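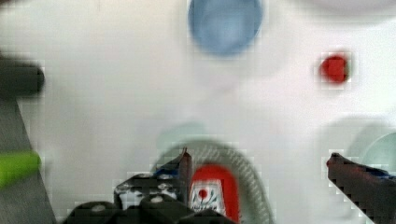 **Why does my Zoturdale phone stop charging at 70 percent?** The battery saver setting came back on with the May update, and it caps the charge until you switch it off under Battery > Limits.

OK so that fixed my first problem, thanks to Kiprono Tanui on the Skustano forum, but I've still got a second one and I'm logging it as I go (ticket 3172, if anyone from support is reading).

**9th November** – The screen dims by itself whenever I open the camera. I've turned off auto brightness, restarted twice and cleared the camera's cache. Same thing every time!
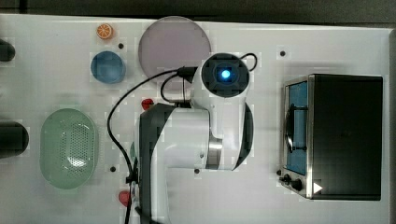
Next I tried safe mode, and the dimming stopped completely, so I'm pretty sure it's an app I put on myself. I have 28 of those (I know, I know) and I'm taking them off in small batches.

**Update** – Found it, I think. Tihomir Živković wrote back and told me to look at Hegyi, the night filter app. It was set to kick in over any full-screen app – even with the schedule off. I removed it, opened the camera and got full brightness.

Still open: the Vultbridge case makes the top speaker sound muffled. I'll start a separate ticket for that one, so please leave this one open until I've had a few more days with the camera.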